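Ticket: Cup placement drifts toward one side of the grid after gripper swap
Site: Prurnbridge, sorting cell
Opened: 16/04/2024
Status: Closed, with one follow-up
Priority: Normal 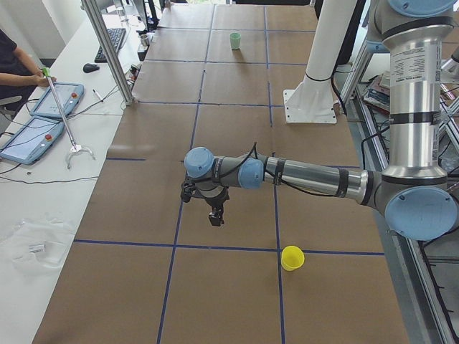
Reported fault: since the gripper was replaced, cups are set down off center in the cell, and the error gets worse toward the far end of the table. Near cells pass inspection and far cells fail. The program was not changed. The grid is blue tape on brown kraft paper, so any offset can be read against the tape without a gauge. For the checks below we used the yellow cup in the near part of the grid and the small green one at the far end as the two reference positions, and jogged the arm between them with the fingers pointing straight down.

Setup
Single arm, two-finger gripper, two teach pendants on the side desk. Controller software is the Kavo build supplied with the cell. Grid program has a taught origin and two taught direction points, and all other cells are calculated from those. Cycle speed 400 mm/s.

Log

Entry 1
Ran the placement program at reduced speed with no changes. Near cell good. Far cell off by 5 mm, always to the same side. Repeated with the same result. Random slip in the fingers ruled out.

Entry 2
Checked the gripper mounting screws. All tight. Checked the base plate bolts. No movement, paint marks still lined up.

Entry 3
Checked the tool center point. The value loaded was the one for the old gripper. The new unit from Mensah is longer. Entered the length from the data sheet and ran the four-point routine to confirm. Routine accepted the result. Placement height is now correct (it had been pressing the cups into the paper slightly, which was not in the report). Sideways error at the far cell is smaller but still there.

Entry 4
Compared the taught user frame to the tape. Origin is correct. The X direction point was taught 800 mm from the origin, and it does not sit on the tape crossing. It is 2 mm to the side. Best guess is that the paper was relaid at some stage and the frame was left alone. No record of this in the cell book.

Entry 5
Retaught the X and Y direction points on the tape crossings with the pointer tool fitted. Saved as a new frame and left the old one in memory under its original number. Refitted the gripper and reloaded the tool data.

Entry 6
Ran the full grid at reduced speed, then at cycle speed. All cells within tolerance. Far cell error can no longer be seen against the tape.

Cause
Two faults adding together. Wrong tool data after the gripper swap, and a user frame that no longer matched the paper. The second was probably present before the swap but stayed inside tolerance.

Question from Costavstead office: can the same fix be copied to the other cell?

Reply: tool data yes, if it has the same gripper. The frame no. It has to be taught on the table it will be used on.

Other notes
- Both pendants share the desk and their cables both run across it. Check which one is enabled before jogging.
- Cable ties on the forearm checked through full wrist travel after the swap. Enough slack, nothing pulling.
- Backup taken after Entry 6 and stored with the cell files. The previous backup has the wrong tool length and should not be restored.

Follow-up
Paper is due to be replaced in June. Reteach the frame the same day and write it in the cell book. Delete the old frame at that time if no program calls it.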